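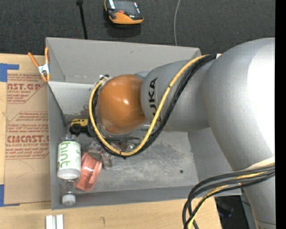 One customer told us on the phone that what sold them was hearing us say no, that the first thing we did was point at half of their product list and say we couldn't pick those yet. I love that call! It's pretty much how we do business, so I'll start this page with it.

Print this page | E-mail this page

Hi, and welcome to Rornetell. We build and rent out bin picking setups for small warehouses and packing rooms, the kind of place where the orders are all different and everything arrives jumbled up together. Our main product is called the Grenine kit. It's the software, the camera setup, the gripping tool and a whole lot of patience, and it goes on an industrial arm you already own or one we find for you.

I started the company after years of fixing conveyor lines (I still miss the noise, a little). What kept bugging me was that the machines were wonderful with boxes and hopeless with everything else. A clear bottle, a crinkly bag, anything shiny, and the whole line would stop and wait for a person. So clear and shiny is where we went first. Our test bins get drinks bottles, see-through packaging, odd little bits of hardware, whatever we have, and they get scratched up from all the use. The work area is held together with clamps and blue tape on some days and I'm not going to pretty it up for visitors.

How it goes if you want to try us: you send a box of your real products, the ugly ones too please. We run them for 10 days and write you a report with every miss in it. Our last full report covered 116 products and we said yes to 93 of them. The rest were mostly floppy things and a few that were just too heavy for the tool. If you like what you read, we come out and set up one station, and you rent it by the month. There's no long contract. You can hand it back, and two customers have, and one of those came back to us in November with a different product line, which made my whole week.

There are 4 of us, plus our friends over at Huttunen who machine the tool parts and put up with my drawings. Lidico handles service calls for anyone too far away for us to drive to. Everyone here takes a turn on the phone, me included, so don't be shy about calling with a weird question!

We're in a bigger shop now and you're welcome to stop by and watch a bin being picked. Bring something hard to grab. Closed shoes, please, and ask before you walk up to the arm.

Page updated September 2022

Recent items
Sending us a test box: what to pack
Grenine kit: monthly rental and what's covered
Cable care on a picking arm
Why see-through bottles are so tricky
Service calls through Lidico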